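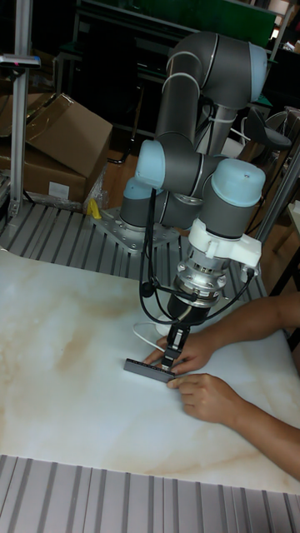
Arm on the slatted table, grey bar in the fingers, one hand on the end of it, one by the fingers.

June 30, 2021

Equipment planning for next year, first pass. Quotes need to be in by October or we lose the slot, so getting this down while it's in my head.

Where we are. One arm, one table, one gripper. Every job queues behind every other job. Bar handling wants the long fingers, the small parts job wants the short ones, and the swap eats most of a morning by the time the tool centre is re-taught and someone has found the right hex key. So question one is wether we buy a second arm or just stop wasting the one we've got. Leaning to the second thing for now.

Quick changer. Ardeleanu quoted 1457 for the pair, robot side plus one tool side. Extra tool plates priced separately, need that number in writing. Their lead time is 30 days, fine. Enito do one that's cheaper but no air pass-through, and we've said we want to keep the option of vacuum open. Have we though? Last time vacuum came up was for the sheet job and that went to Pelville. Ask before paying extra for it.

Bracket. The white plastic one at the wrist is still on the list as temporary. It was temporary when it went on. If we go to a changer it all moves anyway, so don't spend on a metal one now. If the changer slips past October, get one machined, small job, any shop.

Fixturing. This is the one I'd push hardest. We are still putting fingers on the end of the bar while the gripper has hold of it. OK for teaching at crawl speed, no good for anything we want to call a process. Want:
- two end stops, adjustable, to fit the table slots
- one side clamp, toggle type, low profile so the fingers clear it
- spare T-nuts, a whole bag, we never have them
- something to shim with that isn't folded cardboard

Call it 100 for the lot if we make the stops ourselves from offcuts. Bought ones are silly money. Side clamp is the only bit worth buying new.

Board. The marble-pattern one was meant to be a sacrificial surface and it does that job fine, but it just sits on the table. Nothing locates it. Before any numbers get taken we need it dowelled or clamped, or replaced with a tooling plate. Tooling plate from Ganau would be the nice answer, waiting on price. Don't hold everything else up for it. Also the pattern is murder for the vision side if we ever go there, plain matte would be better. Add to the Ganau email.

Cabling. Cables looping down beside the gripper, needs a proper dress pack or at least some clips and velcro. 55 for the clip kit with the sleeve. Cheap, just order it. Have pulled a connector once already and the replacement cost more than that, plus the wait. The thin white one especially, it comes out low near the board. Re-route up the arm when the clips come.

Storage. Not strictly equipment but it comes out of the same budget line. Boxes on the table end have to go somewhere. A shelf or a cart, don't care which. If a second tool ever shows up it needs a stand as well, so maybe one cart with a tool stand on top does both. Measure the gap behind the table first (did this in the spring, lost the bit of paper).

Second arm. Parking it. Pelville will lend us a demo unit for a couple weeks if we ask nicely and pay the freight both ways. Would like to do that before we write a big number on a form. Need to check the floor outlet can take both controllers on the one circuit. Don't think it can. Electrician is another line then, and not a small one.

Running costs nobody budgeted this year, put them in this time:
- finger pads, they wear and we always order late
- service visit
- freight on everything, Ardeleanu charge it seperate and it's never on the quote

Order of spend if we only get part of it: clips and fixturing first, then changer, then plate, then cart. Second arm after the demo or not at all.

To do
Email Ganau re plate, include thickness and the matte question.
Get tool plate price from Ardeleanu in writing.
Ask whoever did the sheet job if vacuum is dead.
Order clip kit today.
Draw the end stops, nothing fancy, slot spacing off the actual table and not off the catalogue drawing.
Breaker rating for the floor outlet.

Bar grip itself is fine at the current finger setting, leave it alone. Written on the tape on the controller so it doesn't get lost again.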